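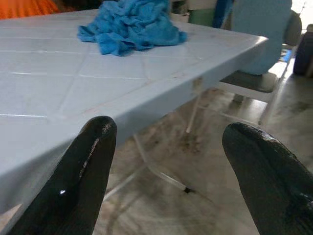
Nartey

Section 2. Setting up a walk in Hedell Offline

These steps cover loading a coastal route on to your phone before you leave home. Once you are past the last village there is very little signal, so do this over wi-fi the evening before you travel.

Before you start

You will need the Hedell app, a free account and 600 MB of spare space on the phone. If you already have an older route pack installed, delete it first. Go to Settings, then Storage, and press Remove next to the name of the pack.

Downloading the route

1. Open the app and press Routes at the foot of the screen.

2. Type Masamby in the search box. The coast path comes up in two parts, North and South. Choose the part you are walking. If you plan to cross the river by ferry you need both.

3. Press Download and leave the screen on until the bar is full. The file stops downloading if you switch to another app.

4. Turn on flight mode and open the map. Zoom in as far as it will go on the village where you are staying. You should be able to read the street names. If the map shows grey squares, turn flight mode off and repeat step 3.

Note: the beach tracks below the cliffs are drawn as dotted lines. They are covered at high water, and the app does not know the tide. Tables are sold at the harbour kiosk and are usually pinned up in the hostel porch as well.

Adding your overnight stops

5. Press and hold on the map where you want to stop, then choose Add stop.

6. Enter the name of the guest house and its phone number. Both will show without a signal.

7. Set your latest arrival time. Many of the smaller places lock the front door at 9 pm and several close altogether after October, so ring ahead.

Walking with the map

8. At the start of the path press Begin. A blue line marks the way ahead and turns grey behind you.

9. If you wander more than some 100 metres from the line the phone buzzes. Stop and look for the painted posts before going on.

Caution: on the stretch between the lighthouse and Pumov the path has been moved inland after rockfalls. Packs downloaded before the change still show the old line along the edge. Follow the signs on the ground wherever they differ from the map.

Caution: following the map with the screen lit drains the battery quickly. Carry a charged power bank and a paper map.

To end the day, press Finish and then Save. Sharing a saved walk is covered in Section 3.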